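Pleron cell: setup and upkeep notes

Covers the two-arm table cell used for the Skinon cup and cloth episodes. Maintained by Sohail Kazmi. Send hardware changes to Darragh Moriarty before you make them.

Layout
Two black arms, mounted on opposite sides of a wooden tabletop inside a black metal rail frame. One fixed camera on the workspace, plus wrist cameras.

Before a session
1. Check the mount bolts on both sides. Retighten any that have moved past the paint mark.
2. Bring each arm to its rest pose by hand, then power on. Left first.
3. Run check_joints. Repeat it if any joint reports more than 38 degrees at rest.
4. Move both wrists through their full range and watch the cables. A loop that catches on a joint needs re-tying.
5. Lay out the cups, board and cloths from the list in props.txt. Positions change every episode.

Upkeep
Wipe finger pads every 50 episodes and replace them when the tread is gone. Speed is capped at 80 per cent in the config; leave it there. Calibration holds for up to 85 episodes, after which the wrist cameras need the board routine again.

Known faults
Left gripper closes late after a cold start. Cycling it a few times clears this. The Geline driver drops the right arm if both are enabled together.

Changes
August: Rajput mounts fitted, offsets in mounts.yaml updated.
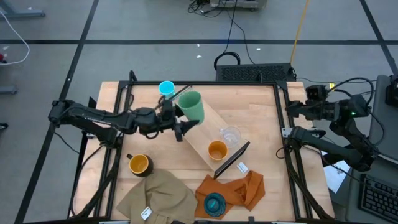
Left arm at the green cup, right arm folded near its edge of the table.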